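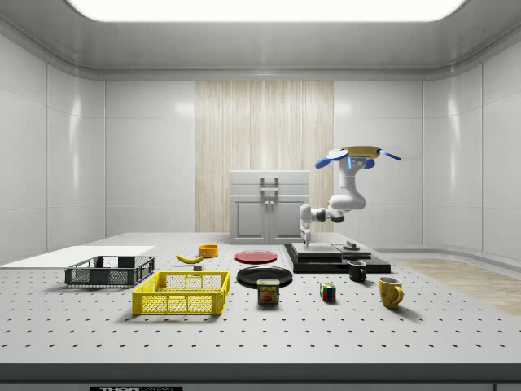
Safety stock

Safety stock is the extra quantity of an item that a business keeps on hand in case demand runs higher than expected or a delivery comes in late. It goes by other names too (buffer stock is the one you will hear most in older warehouses), and almost every shop, clinic or factory keeps some of it, whether or not anyone has ever written the number down.

Calculation

The plainest method, and still a much loved one, multiplies the highest daily use by the longest lead time, then takes away average daily use multiplied by average lead time. A parts wholesaler such as Basex, for instance, might use up to 800 gaskets in a bad delivery spell but only 400 in an ordinary one, and would therefore hold 400 in reserve.

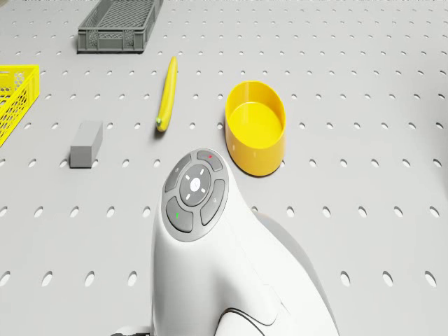
Noboru Hirose objects that this simple rule piles one worst case on top of another, so that buyers end up paying to store goods for a day that may never come. He prefers a formula built on the spread of past demand and a chosen service level.

Chae-won Won takes a gentler view in her handbook for the Darkorska depot, where the simple rule is kept for slow-moving items and the statistical one for everything else. Of the 217 lines reviewed there, only 2 were moved from one group to the other.
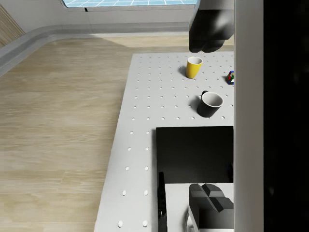

Reserves also need looking at again from time to time, particularly before a busy season such as December, when both demand and lead times tend to stretch.

See also

Reorder point
Lead time
Cycle stock

Last revised 08/04/2018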